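# Let the old computers stay open

In my first winter in Prikville, my computer stopped working in January, one day after I finished a long translation. The shop in the center told me that repair is not worth the money and offered me a new one for 1000. I had 300. So I learned, slowly and with a dictionary, how to open a machine.

I think every town should help people to do the same. In Mumport, where I live now, the library lends a ladder, a sewing machine and even a cake form, but it does not lend a set of small screwdrivers. I asked for it two times. They answered politely that people could damage something. Of course they could! I damaged one keyboard myself, and I am still glad that I tried.

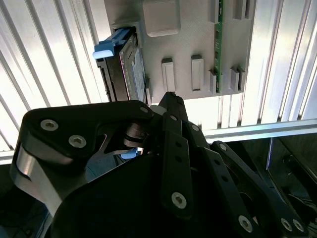
The makers have a part in this too. A part held by an ordinary screw invites you to look at it. A part held by glue tells you to go away. When I was a child in Masanja, the radio came with a drawing of its insides, folded in the box, and my mother kept it in the drawer with our birth papers. My present phone came with a paper of 49 pages, and all of them are warnings.

Some friends say that time is also money, and I agree with them partly. A person with two jobs should not spend the night with a broken printer. But this person should be able to bring it to a neighbor who knows how – and the neighbor should be able to buy the part. For my last repair I waited 19 days for a small fan, and the postage was higher than the price.

*Lamisine, letters and essays, September 2022*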